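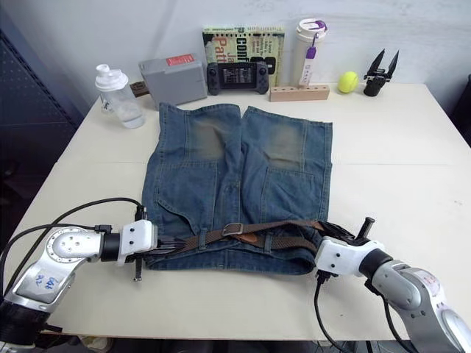 Gorkcombe Belt Set

Hi! This is the readme for my teleop demos of a two-arm robot working a belt on a pair of denims. I drove every episode myself with the Hekano leader arms, so if the motion looks left-handed, yes, that's me.

What you get

293 episodes, one folder each, with head camera video, joint positions and gripper widths for both arms. 187 are marked "clean" in the index. The rest have a dropped belt or a long pause in them — I kept those in, and I'd train with them too.

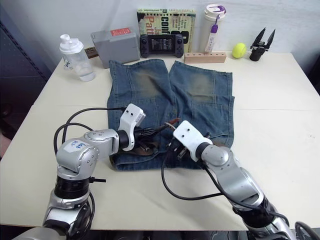 Both grippers at the waist, belt bunched up between them.

The buckle end is the hard part. I go slow there, and you'll see me back off and grab again a lot.
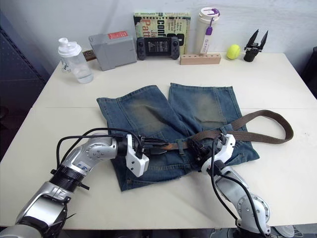

Moser Manipulation Group, Soft Goods Team

The loose end of the belt swings wide over the table in plenty of episodes, and where it lands is different each time. I didn't tidy it up between runs. The stuff along the wall (tennis ball, tumbler, game console and so on) is never touched, so crop it out if you like.

Loading

Run load_belt.py with the folder path. Episode 836 has a camera hiccup near the start; skip the first 10 frames. And yes, the numbering has gaps, I never renumbered after deleting test runs.
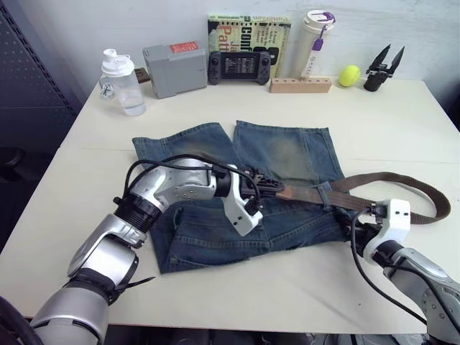 Photo: Delten robot, head camera

Still to do: text labels for each grab. I got through the first batch in July and then ran out of steam — if you want to help, open an issue and I'll send you the label sheet!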